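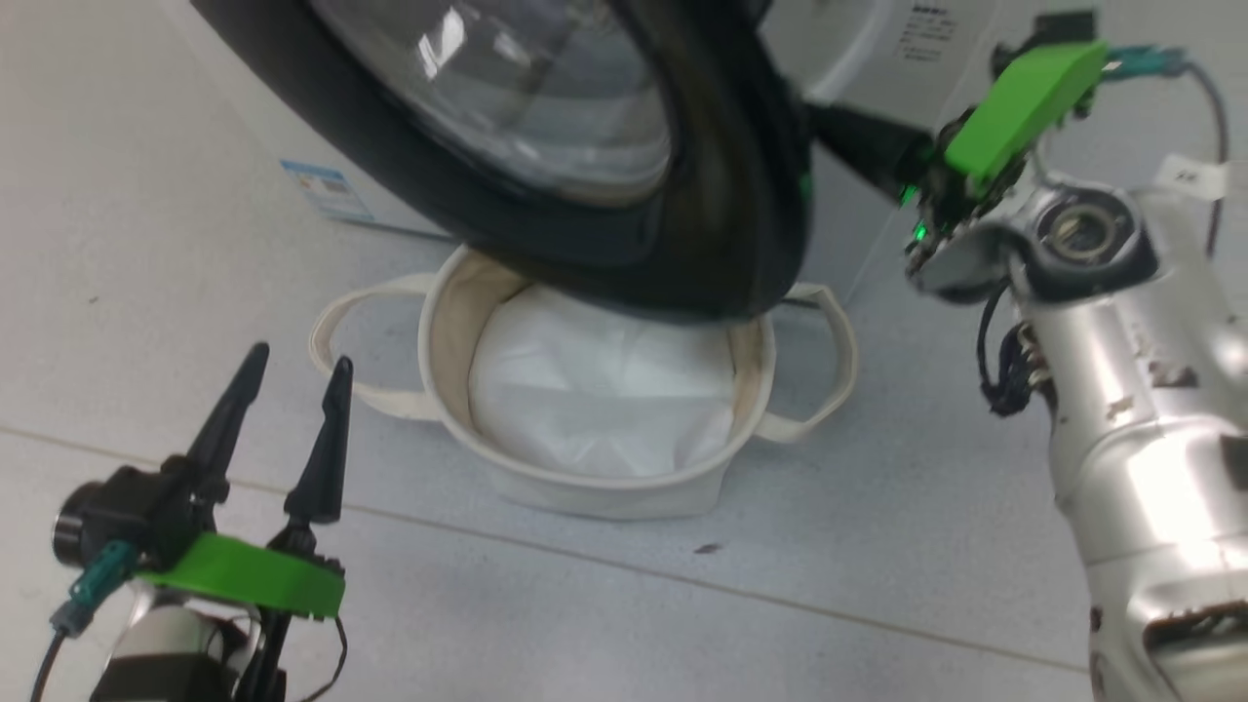

Laundry arm: what's worth doing and what isn't

Waltis tells owners to regrease the arm every 800 loads. I've never believed it. Ours has had the side covers off twice and both times the old grease was fine, so I leave it alone and spend the ten minutes on the fingers.

Wipe them with a damp cloth and a drop of washing-up liquid. Softener film makes the tips slide on the door rim, and then everyone blames the software. Peter Kratochvíl swears by rubbing alcohol. I can't see that it does any better, and it stinks.

Switch off before you touch a cable. Push each plug home with your thumb, then bend the arm by hand as far as it goes and see whether anything pulls tight. A loop that's too short will work its plug out — ours did, in October. 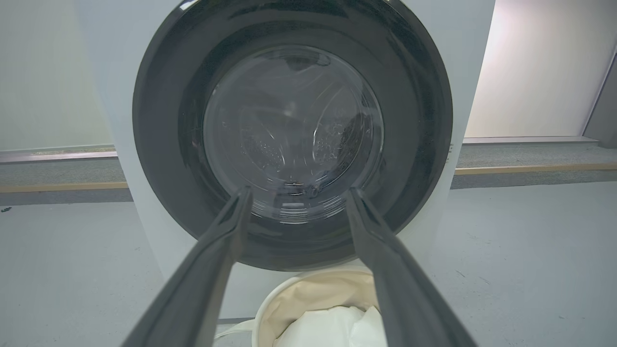 Fingers apart, facing the door, basket on the floor in front.

Basket position matters more than any setting in the Tredwood app. Put tape on the floor and stick to it.

The "self-aligning" routine? Run it once after a repair. I've tried it weekly and noticed no change, apart from losing 37 minutes each time.

Replacement tips: buy the plain ones. Yvette Poirier paid extra for the Bravo set and they wore just as fast.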